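Booth curtain and letters, notebook

January 17, 2019

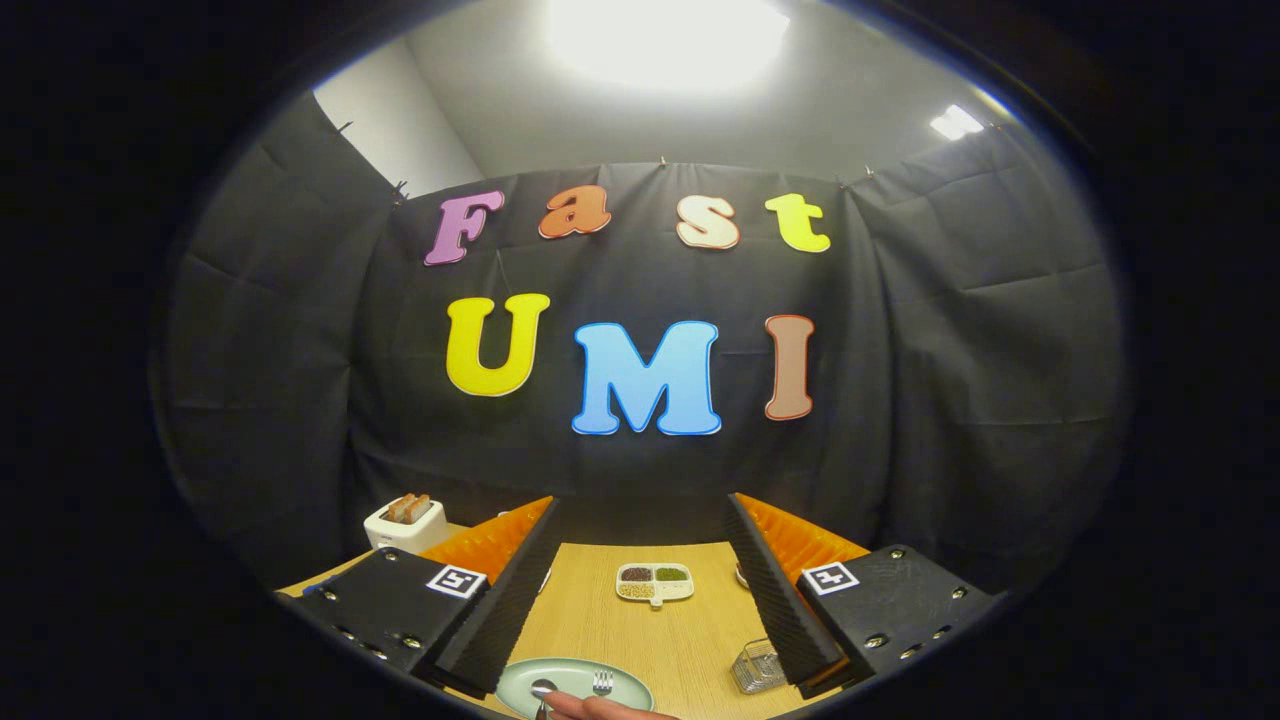 1 min read

Print this page | E-mail this page
2 comments | 0 shares

Curtain is up in the booth, back and sides, with "Fast" on top and "UMI" under it in foam letters. Jhun Marquez says it looks finished. I'm not convinced.

Four clips along the top hem, and the cloth sags between them. In December Jhun said the clips were only to get us going. Would like to see a rod, or at least 2 more clips, before anyone calls this permanent.

Letters are pinned straight into the cloth. Fine today, but I doubt pins hold foam on loose fabric for long. The F already sits lower than the t and leans. Jhun claims the curve is on purpose. Maybe. The big blue M I'd leave alone, it reads well on black.

Pangilinan wants the folds pulled flat. That would mean unpinning the whole lot, so no, not this week.

Ceiling light is still very bright over the top of the curtain. Eritz suggested a cloth roof. Bukgate tried one and took it down after 9 days. Ask them why first.

To do: price a rod, check pins again on page 17.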